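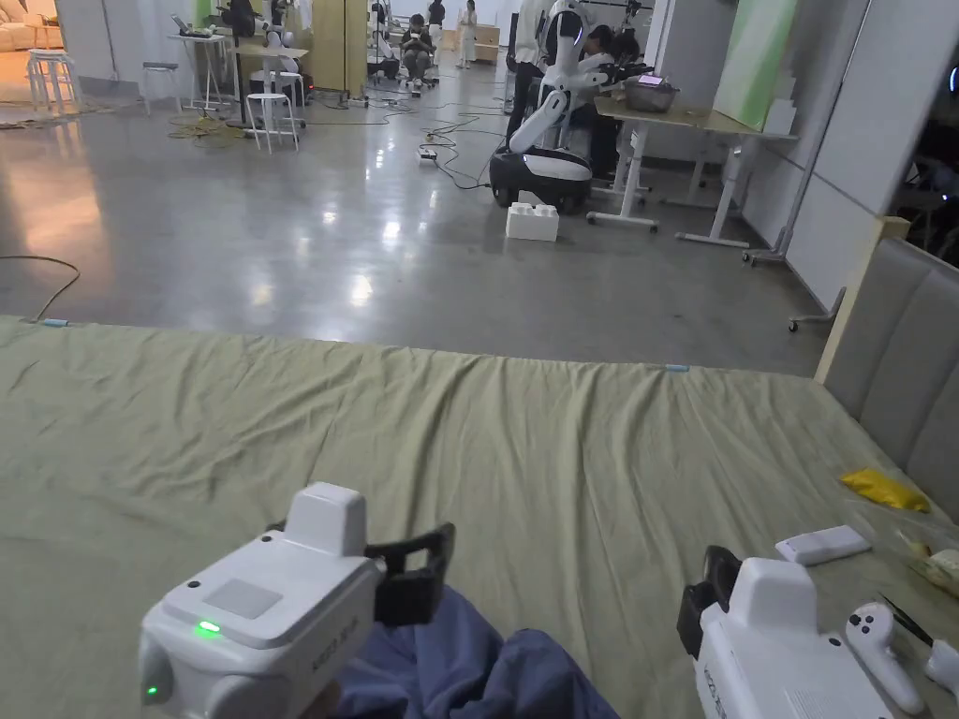
How often should cotton sheets be washed in a hard-water area?
Every one to two weeks, at 105 °F, with the detergent dose set for the local water and not for the middle line on the cap.

The dose is where most households in the Climlow supply zone go wrong. Calcium and magnesium bind part of the detergent before it reaches the fabric. What is left cleans poorly, and the bound portion stays in the weave as a gray, stiff residue. Colored sheets show it first along the fold lines.

Testerum ran wash trials on plain cotton sheets in August. Each sheet went through 200 cycles on the same program. Sheets dosed for soft water were rated stiff by the end of the run. Sheets dosed for hard water, with a second rinse, were rated close to new. Spin speed was held at 1,000 rpm for both groups. The full tables are in report 3,009, available at the McIntyre branch desk.

Recommended settings for a standard front loader:

Load: one double sheet and two pillowcases, no towels. Towels shed lint and hold the sheet in a ball.
Temperature: 105 °F, or 140 °F after illness.
Detergent: powder for white cotton, liquid for colors. Use the hard-water line.
Rinse: two.
Fabric softener: none. It coats the fiber and lowers absorbency.

Wrinkling is a drying matter. Take sheets out while slightly damp, shake them along the long edge and hang them folded once over the line. Tumble drying to zero moisture sets the creases — an iron will then need steam to remove them.

Residents on the Drilska side receive softened water and should halve the detergent dose. Free test strips have gone out to 2,000 addresses so far. Further packs can be collected at the desk during opening hours. Bring a recent water bill.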